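Home | Journal | Current issue | Archive | For authors | Contact

4. Lost property and the return of small personal items

4.1 Setting and records

The study used the lost property records of the bus operator serving Kirkthorpe and the villages along the Stuvell road. Items left on buses are handed in by drivers at the end of a shift and entered in a ledger at the depot. The ledger gives the route, the kind of item, a short note of its colour or make, and the outcome. Entries run from January to the end of the same year. After duplicates were removed, 2206 entries remained.

The ledger was kept by several members of staff, and the notes vary a good deal. One clerk wrote "brolly, black, bent" where another wrote only "umbrella". We did not try to correct this. Where the kind of item could not be made out from the note, the entry was placed under "other" and left out of the comparisons in 4.3.

4.2 Grouping of items

Items were sorted into clothing, bags, umbrellas, eyewear, keys, phones and other. Reading glasses and sunglasses were first treated as one group, following Lahlou's earlier work on railway stations. We later separated them. Passengers who had lost reading glasses often rang the depot on the same day, and their calls were logged beside the entry. Calls about sunglasses were rare, and most came after a weekend or at the end of a holiday.

Of the entries for eyewear, 157 were sunglasses. They were handed in throughout the year, including the winter months, when low sun on the morning routes may explain their use. Cases were noted when present, but few pairs came with one. A name or telephone number was written inside the case in only 2 entries.

4.3 Outcomes

Keys and phones were the items most likely to go back to their owners. Umbrellas were the least likely. Sunglasses came close to umbrellas, with 47 pairs returned in the year. The rest were held for the normal period and then passed to a charity shop in Kirkthorpe or thrown away if damaged.

The Drulteo survey of passengers, which asked people what they would do after leaving something on a bus, found that many would not ring about an item they thought cheap. Our records fit that finding, though the ledger does not give values and we cannot test it directly. Distance may also matter. The depot is a long walk from the town centre, and its desk closes before the evening buses reach the outer villages.

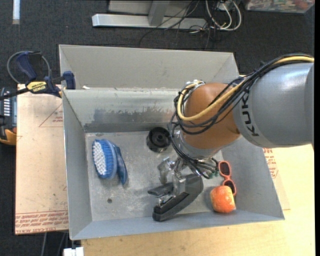
Figure 3. Sunglasses on the floor of a grey metal bin.

Would a longer holding period lead to more sunglasses being returned? Probably by very little, as most of the pairs that were claimed went back to their owners within the first week.

A later desk closing time might do more. Two neighbouring depots have tried one, and their ledgers will be compared with the present records in Section 5, using the same item groups.

Contact: Keerthana Gounder, corresponding author | Copyright the authors, 24 April 2024 | Back to top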